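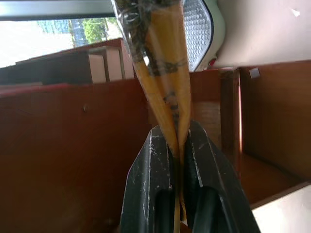 Who can ask to move to the evening stream of the bridging program?

Any student who is enrolled in the bridging program at Wavdale College and has finished the first unit can ask. The form is at the student centre, and it must be signed by the student and by one teacher.

The evening stream opened in February, after two years in which students who work during the day had asked for it. I spoke with Shiela Navarro, the program coordinator, in her office on the second floor of the Kaven building. She had a timetable on the wall with many corrections in pencil.

"The daytime classes were made for people who come straight from school," she said. "Our students are often older. They have jobs, they have children, and they were leaving us in the fifth or sixth week. They did not fail anything. They only stopped coming."

The first evening group has 23 students. They meet on Tuesdays and Thursdays from six o'clock, and the content is the same as in the day: academic writing, mathematics and one elective. The program takes longer this way – 11 months in place of nine – and I asked Navarro if students complain about this.

"A few asked me about it at the information night," she said. "I showed them how many hours of homework there are in the day stream each week. After this they did not ask again."

Gönül Toprak is one of the students who changed. She works mornings in a bakery and wants to apply for nursing. She started in the day stream last year and withdrew before the exams.

"I was arriving late for every mathematics class," Toprak told me. "The teacher was kind, but I was always copying from somebody the first part. Now I arrive early and I eat my dinner in the library courtyard. I like it, except the bus home. The bus home is terrible."

The bus is a subject that came up with everybody. The last direct service leaves the campus nine minutes after the classes finish, and from the Kaven building it is a long walk to the stop, uphill. Navarro has written to the bus company and is waiting for an answer. For the moment, teachers have agreed to finish on time and to leave questions for the online forum.

Gervasio Orellana teaches the writing unit in both streams. He said that he had to change his way of working.

"In the morning I can give them a long text and they read it in silence. At half past seven in the evening you cannot do this, they will sleep," he said. "So we read aloud, we argue a little, and they write the paragraph while the argument is still in their head. I have begun to do it with the day group also."

He would like the computer room to stay open later. At present it closes at eight, and some students do not have a printer at home. Navarro said she has asked for this and that the cost is being discussed.

There is also the matter of fees. The evening stream costs the same as the day stream, but there is a student services charge of 50 dollars which the evening students pay too, although the counselling office and the health centre are closed when they are on campus. Toprak finds this unfair. Navarro did not defend it.

"I would feel the same in her place," she said. "I have asked that one counsellor stays until seven on Thursdays. If that is approved, I will write to all the students the same day."

Applications for the second evening group are open now at the student centre.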